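**Rendered demos for produce picking: how many before it's worth training?**

**nolto_fan**
Evening, all! I've been collecting teleop demos in sim for the Dristunell pick-and-place set (cucumbers, fruit, mugs, glasses, the usual kitchen clutter) and I'm up to 600 episodes. I was feeling pretty good about that until I trained on them and the policy got stuck on anything long and skinny. It grabs right at the tip, over and over. Should I keep recording, or throw out part of what I have and start fresh in January?

**burlwood**
Oh, I feel for you, I've been in that same spot! Before you record one more thing, go look at where your own grasps land. When I did this with my Celtarwood set, I found 40 episodes where I'd been rushing and pinched the end, and pulling those helped me more than a whole week of new ones.

**slow_gradient**
I'd go easy on the pulling, though. If every demo is a perfect grab near the middle, the arm never learns how to recover from a bad one. I keep the clumsy ones as long as the operator fixes the grasp before the lift, and I tag them so I can change the mix later.

**nolto_fan**
Good points, both of you, and now I'm torn (as usual). My newer episodes do grip closer to the middle, with the cucumber lying at a slant across the fingers:

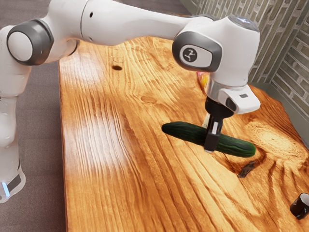 Fragkou says the table texture worries her more than the grasps, and that she'd swap in 3 plainer surfaces before touching the labels at all.

**burlwood**
Well, I don't agree with that order, but it's cheap to try. Do the surfaces overnight and sort the grasps with your coffee in the morning.

**nolto_fan**
Deal. I'll post the loss curves once both runs are done.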